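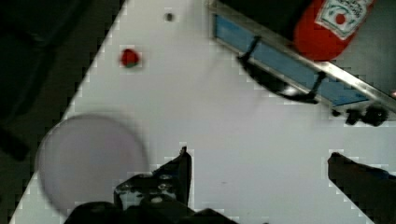
Clearing the white table, a thread

Waqas Bukhari
17th January

1/ The big white table in the back room at Stedesdale has been the dumping ground since October. Post, chargers, bags of screws, two coats. I decided to clear it properly before the weekend and put up what I did as I went.

2/ Everything came off first. I put it all on the bed next door and shut the door on it. If you try to sort things while they are still on the table you just move piles from one end to the other. I have done that plenty of times.

3/ The top is smooth and pale, so every mark shows. There is one tiny greyish speck in the open part that I have not dealt with. Could be ink. I will try a bit of bicarb on a damp cloth and leave it if it won't shift.

4/ Please don't use the green side of a sponge on a white top. Pak-hei Yuen did that to a desk at our old flat in Prurnmont and it had a dull patch for as long as we lived there. Warm water, drop of washing-up liquid, soft cloth, dry it after.

5/ One round thing is allowed to live on it, the pale mauve-grey one. It sits towards one side so the middle stays free. Keys and loose change go there. Anything that doesn't fit on it belongs somewhere else.

6/ Paper was the worst of it. I had 186 sheets by the time I'd opened every envelope. I kept 11. The rest went to recycling apart from a few with account numbers, which I tore up.

7/ Someone asked about the chargers. They are in a shoebox in the hall cupboard now. Three of them fit nothing I own. I'll ask at work before I take them to the tip.

8/ Also found a Fama voucher, expired, and the instructions for a lamp I gave away. Both gone.

9/ No, I'm not getting a tablecloth. Several of you have said it. Crumbs get under it and then you have two things to clean.

10/ New rule for me is that the table gets wiped on bin night, and whatever is on it by then has to go back to its own room. I've got the bin lorry days on the fridge already so I can't say I forgot.

11/ The bed next door is still covered. That's tomorrow's job, and I need to sleep in there, so it might be tonight's.

Recent from Waqas Bukhari
Descaling a kettle without the smell
What I kept from the loft and what I didn't
Tekleab shelves, one year on
Drying washing indoors in a small flat

Contact | © Waqas Bukhari | Back to top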